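Ticket: Tiltine table set, pale green and pale pink - mug wobbles on flat table
Opened by: Shiuli Wijesinghe
Status: open

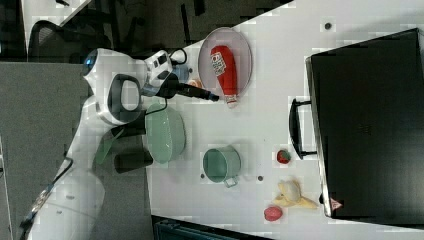
What the customer reports
The mug rocks when you press the side opposite the handle. She says the bowl is fine and the plate is fine. She blames the foot ring.

Tried so far
1. Turned the mug a quarter turn at a time. Customer says it rocks in every position. If so, I would stop blaming the table, but she only tried one table.
2. Asked her to put a sheet of paper under the foot. She says 2 sheets stop it. That is a very small gap, and I doubt most people would notice it with coffee in the mug.
3. Asked for the batch mark under the base. Not received.

Note from Debashish Ranasinghe, October
Arnach told us the batch of 3,000 was checked before it shipped. I asked how many mugs were stood on a flat plate and got no number back - so I don't count that as checked. Please don't quote it to the customer.

Next step
Customer to try the mug on a glass shelf or a stove top and send the batch mark. If it still rocks there, replace the mug only. Bowl and plate stay with her.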